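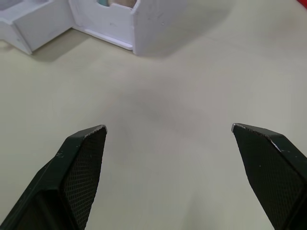
Urcombe sorting room – progress report for May

Hi Omid,

You asked for something short and readable this time, so I've left the spreadsheet out and will send it separately on Monday.

The big news is that the sorting room is up and running! We moved in at the start of the month with one table, and we now have the tables, the white compartment units and decent lighting over the lot. I went for cream tabletops in the end. You may remember I wanted dark ones, but Sharifi had the cream in stock and would have made us wait for anything else, and I have to admit small things show up very well against them. They do pick up grey smudges, and a few of those don't want to shift with washing-up liquid. I've asked Sharifi what they recommend and will let you know if it costs anything.

The white multi-compartment units have been the best buy of the whole grant so far. Before, everything donated went into carrier bags under the stairs and came out again as a surprise. Now each compartment has a job: buttons and fastenings, small tools, stationery, toy parts, and one for "ask Parisa", which fills up faster than I'd like. We keep the units at the back of the table so the front stays clear for whatever is being sorted. That was Parisa's rule and I grumbled about it for a week, but she was right, things get put away much quicker when there's nowhere else to leave them.

On the numbers, we said we'd put together 200 activity packs by the end of the grant. We've finished 66, and 32 of those have already gone to the Sidari playgroup, who were very pleased and want more with threading in them. The rest are waiting for the Hevo after-school club to tell us which day suits. I think 100 by the next report is realistic, as long as donations keep coming in at this rate.

Two things have gone less well. The labels we bought peel off the units after a few days (cheap ones, my fault), so I'd like to move a little from the printing line to get better ones. And the room gets very warm after 3 p.m. – we've been stopping early on sunny days, and a blind would probably sort it. I'll get a price before I ask you for anything.

You're welcome to come and have a look whenever suits. Mornings are best, and the kettle is now on our side of the corridor.

All the best from Urcombe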